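Search the workshop notes
Home | Benches | Arms & Grippers | Wiring | Contact

Re-zeroing the kitchen arm after a gripper swap

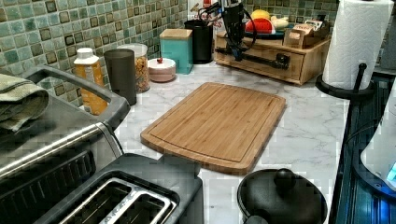

Gripper over the back of the counter, cutting board clear in the middle.

I love this job. Twenty minutes of fiddling and the arm goes from vaguely near things to bang on the spot, and you get to watch it happen! These notes are for the kitchen cell at Faltville, but anyone running a Lastis controller can follow along.

What you need: a hex key set, masking tape, a soft pencil, a steel rule and a cup of tea well away from the bench.

1. Press the stop button and switch off at the wall. Petro Kuzmenko wrote up the lock-out routine on the Safety page, so read that first if you're new.

2. Go over the cables at the gripper. You want enough slack in the loops for a full wrist turn each way, and no loop hanging low enough to snag a lid or a handle. If one looks tight, undo the clip and feed a bit more through — don't tug on the plug.

3. Snug up the mounting screws a little at a time, working in a cross pattern. Finger tight, then a quarter turn.

4. Set the cutting board where you want it and put a small corner of tape on the counter at each corner of the board. Ours sits slightly skewed to the counter and that's fine, the software takes care of the angle. Leave the board bare.

5. Power up, open the Steltine panel and choose Home. Wait for the count to settle. Ours reads 1824 at the wrist, and yours will have its own number, so write it inside the cabinet door.

6. Jog to 200 mm above the board, then creep down at the slowest speed until the fingertips just kiss a sheet of paper. Save that as board centre. Do the same at two opposite corners, staying inside the juice groove (the groove will throw your height out, ask me how I know).

7. Run test program 53 with nothing on the board. Keep your hand on the stop the whole way through.

If you get error 767, the wrist has lost its home flag. Go back to step 5. Benedek Gulyás found that a grubby Mészáros connector can set it off too, and a wipe with a dry cloth fixed his.

Check the tape marks every morning before the first run and redo the zero if the board has wandered.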